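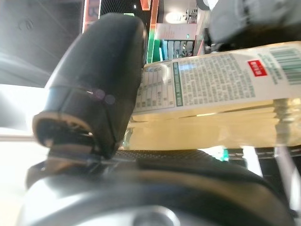 Posted by the teleop lead, Skerkason
August 27, 2019
To: Cesel users list
Subject: Re: Bottle demos, hand keeps closing early

> We recorded 53 demos of the drawer task on Ryu and the policy
> closes the hand before the thumb is around the bottle. The
> operators say they can't judge depth from the head view. Do
> you record the wrist camera too, and do you show it to them?

Yes to both. We had the same trouble in January. The head view is good for the reach and poor for the last bit of the grasp, so our operators get the wrist view in a small window – large enough to see where a finger meets the bottle, small enough that they don't steer the whole arm by it.

Two things from our side.

1. Hold the open hand next to the bottle before closing. Our early demos ran the reach and the grasp together, and the policy learned to start closing on the way in. The bottle demos at Witwood are done by remote control, one operator for both arms.

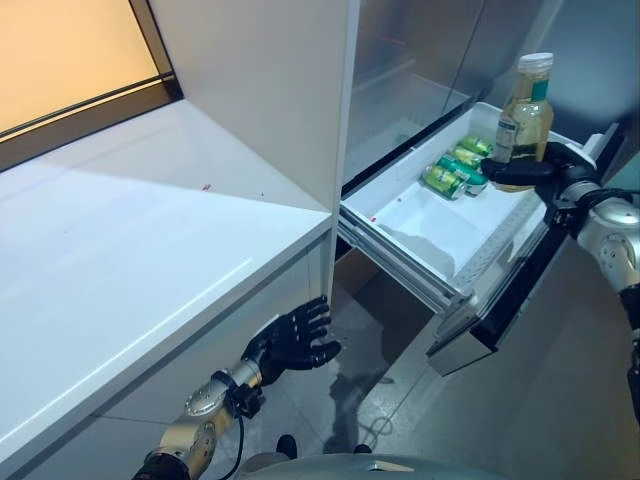

Head camera, right hand holding the bottle over the open freezer drawer.

2. Leave the cans where they are between takes. We used to reset the drawer every time, and that ate most of a session. Now we reset it every 10 takes.

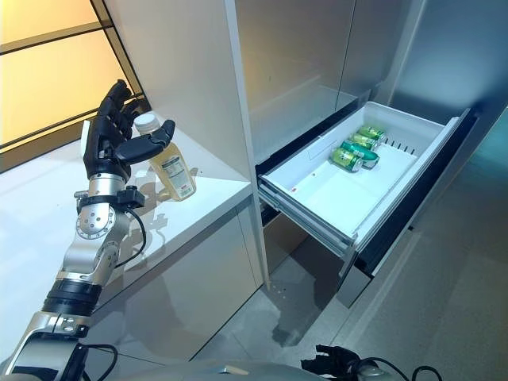 3. Throwing out takes

I forgot this one. If the thumb touches the bottle before the fingers are placed, we drop the take, even if the grasp holds. We kept 555 on that rule. I can send the label sheet if you want it.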